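### 4.2 Sorting at the counter and sorting at the end of the day

The three shops deal with loose returns in different ways. At Caltadance, the largest, staff sort buttons, hooks and press studs as they come back over the counter. At Begum everything goes into one box and is sorted after closing. Sandico does a mixture of the two, depending on how busy the counter is and who is serving. None of the shops had written rules for this before the study began, and the staff at Sandico did not agree with each other about what their usual practice was.

We logged 200 returns across the three shops in January. Of these, 108 held goods of one kind only and needed no sorting beyond finding the right drawer. The rest were mixed. The analysis below deals mainly with the mixed returns, which took up most of the staff time and produced nearly all the errors.

The counter arrangement follows the usual pattern in the trade: a small number of open containers kept together, within reach of the person serving (Figure 4). Goods wait in these until someone has time to carry them to the wall drawers.

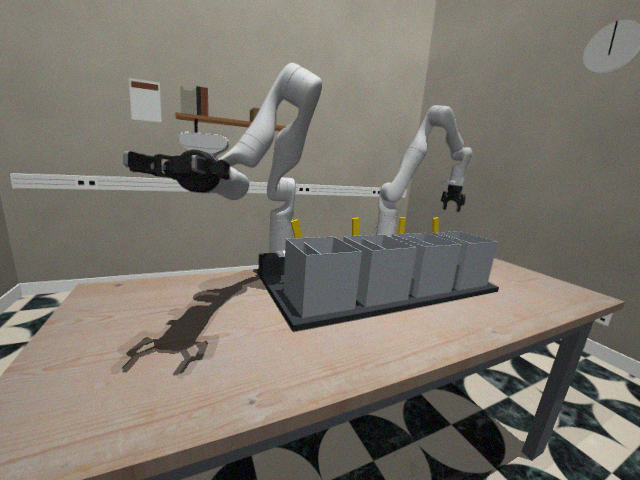 *Figure 4. Four open-topped bins in a row on a low tray.*

Open containers are quick to use, and staff at all three shops preferred them to boxes with lids. Their weakness is that a container meant for one sort of goods fills with others when the shop is busy. At Caltadance this happened mostly with hooks and press studs — both small, both sold on cards, and both often brought back without the card. Buttons were rarely put in the wrong place while sizes differed clearly. Where two sizes were close, staff tended to leave them together and let the next person decide.

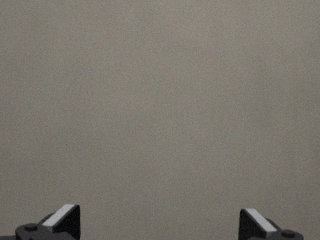 Errors of this kind were seldom put right on the same day. A wrongly placed item was usually found when a customer asked for it and the drawer turned out to be short. At Begum, where sorting was left until closing, fewer items ended up in the wrong drawer, but the work was unpopular and was sometimes put off until the following morning. On those mornings the box already held two days of returns, and the person opening the shop had to choose between sorting it and setting out the new stock.

We also asked staff how they decided that an item was fit to sell again. Thread was the hardest case. A reel with a little missing looks much like a full one, and the shops in Lelier have no agreed rule on it. Caltadance weighs any reel that looks doubtful. Begum sells all returned thread at a lower price. Sandico leaves the choice to the person serving, and its figures for thread are the least steady of the three. 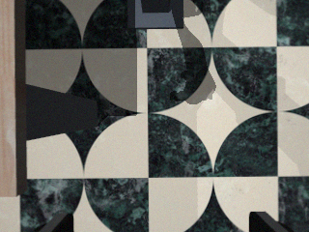
Labels made less difference than we had expected. Sandico put printed labels on its containers halfway through the month, and the share of wrongly placed items fell for the first 8 days and then went back to its earlier level. Staff told us that they had stopped reading the labels once they knew the order by heart. When the order was later changed to make room for zips, the old habit carried on for some time — longer among those who had worked there for years than among the weekend staff. 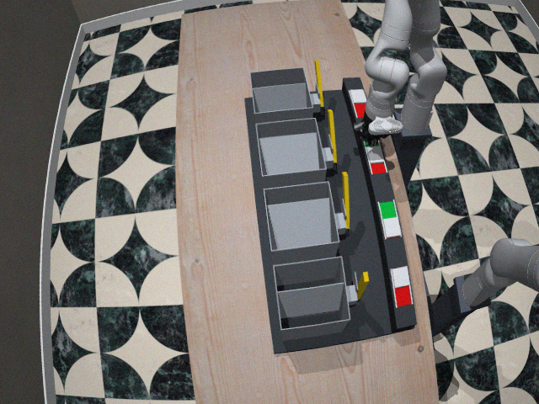
Last changed: 2022-10-15

### 4.3 Limits of the log

The log was filled in by hand at the counter, and some entries are thin. Of the 200 returns, 160 have both a start and an end time; the others have only one of the two and were left out of the timing results. They were kept in the error counts, where the time does not matter.

January is also a quiet month for two of the shops, and the pattern may differ before the school term, when returns of name tapes and elastic are more common. We did not record which member of staff dealt with each return, so differences between people cannot be separated from differences between shops.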